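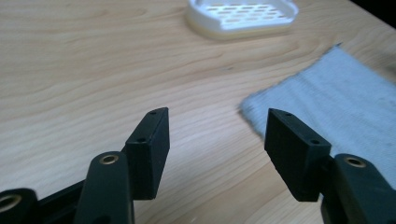 Bathroom set reaches 1000 demonstrations

The Bravside group has finished the first part of its bathroom collection. Anneliese Heitmann logged the thousandth accepted demonstration shortly before this issue went out on Oct 2, 2025, and the second part has already begun on the same tables.

Readers who missed the February issue may want a short recap. The aim is to teach a two-fingered arm a set of small household jobs: picking up a soap dish and setting it down somewhere else, laying a cloth flat, folding it, moving it out of the way of something else. A person does each job with a hand-held gripper that closes the way the arm's own gripper does, and the camera on the tool records what the fingers are near and what they do. The arm is not needed while this goes on. It comes in later, when there is a trained policy to try.

Before February we did all of this by remote control. The operator sat at the desk with the leader arm and the follower arm copied the movement at the table. It worked, and we still use it for anything where the arm's reach matters, but it was slow. Gunther Harms kept the figures and found that an operator on the leader arm managed 10 usable demonstrations in the time it now takes to fill a whole sheet with the hand-held tool. Cloth was the worst. People at the desk could not feel when the fingers had touched the table, so they either stopped too high and closed on nothing or pushed down until the follower tripped its force limit.

With the tool in your hand you feel the table at once, and that has changed how people work. Mareike Kasten has been going through the early recordings and says the new operators are, if anything, too quick. They approach, close and lift in a single sweep, the way you would with your own fingers, and the arm cannot follow that. Her advice to anyone booked for the autumn sessions is as follows.

Start every demonstration with the fingers open and the tool still. Wait for the tone, then move. A recording that begins with the hand already on its way to the object will be rejected by the checker, and you will have to do it again.

Come down over the cloth at a slant and take the corner nearest to you. Do not pinch the middle. We have plenty of middle pinches from the first weeks and they nearly all end with the cloth bunched up in a way the arm cannot sort out.

With the soap dish, take the rim between the two pads and keep the pads level with each other. If one is higher than the other the dish turns as you lift. Put it down before you open. Dropping it from a small height looks harmless, but the policy learns the drop along with everything else, and Darmawan Yusof has spent a good part of the summer taking those recordings out again.

Keep your free hand away from the table. A steadying finger is natural and most people do not notice they are doing it.

If a demonstration goes wrong, carry on to the end and mark it as failed. Please do not stop halfway, put things back and start over inside the same recording. Failed ones are useful to us and are kept in a folder of their own, which at present holds 300 recordings. Darmawan is using them to train the checker.

The other news concerns the pads. We had been using the soft set supplied by Pudov, which gripped the dish very well and the cloth rather too well – it would cling to one finger after the tool had opened and had to be shaken off. Eckhard Kuhlmann tried three other materials over the summer and has settled on a harder one. All the tools at Bravside have now been changed over. The two at Drillevby will be changed when Eckhard is next there, and until then their recordings should be tagged with the old pad type. There is a field for this on the form and it has been left blank rather often.

While he was at it Eckhard also looked at the play in the linkages. Two tools had loosened enough for the fingers to meet out of line, and both have been put right. If the fingers on yours no longer close square, put the tool in the red tray and take another. Do not tighten the pad screws yourself. They go into plastic and they strip easily, as we have found out.

First results are mixed but good enough to go on with. The policy trained on the dish recordings alone picks the dish up reliably when it is near the middle of the table and less so towards the back, where we have fewer recordings. With the cloth it finds a corner more often than not and then tends to pull too far. Adding the older remote-control recordings made no clear difference either way. Gunther would like to try weighting them differently before we drop them, and has asked for two weeks on the Seidel machine to do it.

Counting everything, both methods and both sites, there are now 2794 recordings on the shared drive, failed ones included. The second part of the collection will put more of them at the edges of the table and will use both objects in one task, beginning with moving the cloth aside to reach the dish and going on to wiping under it. The wiping will need a longer recording time and Mareike is changing the form to suit.

Places are open at Bravside for the rest of the autumn. Sessions last a morning or an afternoon, and new operators should come half an hour early for a practice run, which is not kept. Left-handed operators are especially welcome, as almost everything so far has been done with the right. Write to Anneliese with the dates you can manage and say whether you have used the hand-held tool before.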